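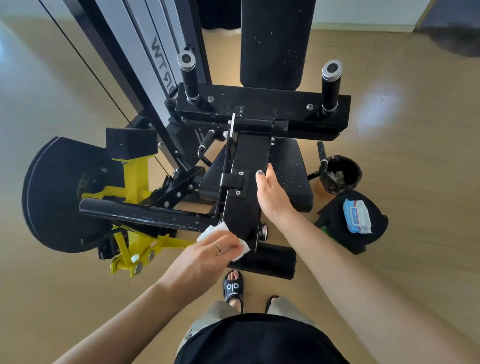
February 7, 2018

Gym again before work. The January crowd has thinned out, as it does, and I got on everything I wanted without hovering. There's a new poster by the water fountain for something called the Kavness Reset, 35 days, a powder you stir into water morning and night. It claims to "rebalance your energy centre." I don't know where my energy centre is. I asked at the desk what was in the powder and was told minerals. Which minerals? The good ones, apparently. A tub costs 100 dollars and you need two.

I'm in a mood about this sort of thing because of the Ralex. My sister talked me into the Ralex sleep band before Christmas and I have worn it for weeks now, mostly to prove a point to her. This morning it gave me a score of 241. Yesterday I slept like a log and got less than that. Last night I was up at three with the neighbour's dog going off and lay there until the garbage truck came, and it congratulated me. The booklet says the score is "personal to you" and shouldn't be compared with anyone else's, or, further down in the small print, with your own from a different week. So what is it for?
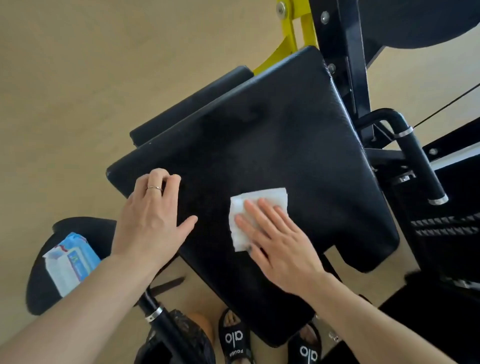
I did try to be fair. I kept a page at the back of this book where I wrote down how I felt when I woke up, before looking at the number. Good, middling, rotten. Then I put the number beside it. I went through it at lunch over a cheese sandwich and couldn't find any pattern at all, unless you count the two nights I left the band on the windowsill by mistake and it recorded me as resting. My sister says I'm wearing it too loose. The windowsill wore it looser.

She also sent me an article about Raudsepp, the clinic out past the highway where they'll read your sleep chart and tell you what colour to paint the bedroom. The article was written by the clinic. I pointed this out and she said I never believe anything, which isn't true. I believe in going to bed at ten and in not having coffee after lunch. Neither costs anything and neither sends me a message at six in the morning with a little moon on it.

The Kanov people, who sell the pillow, say 2000 customers can't be wrong. I'd like to see them try to get 2000 customers to agree on a sandwich.

I'll give the band until the end of the month because I said I would. After that it goes in the drawer with the bread maker and the posture strap. I should ring the dentist tomorrow about the back tooth, and the bathroom tap is dripping again even with the new washer in. Bins tonight, the recycling one. Chicken is out of the freezer.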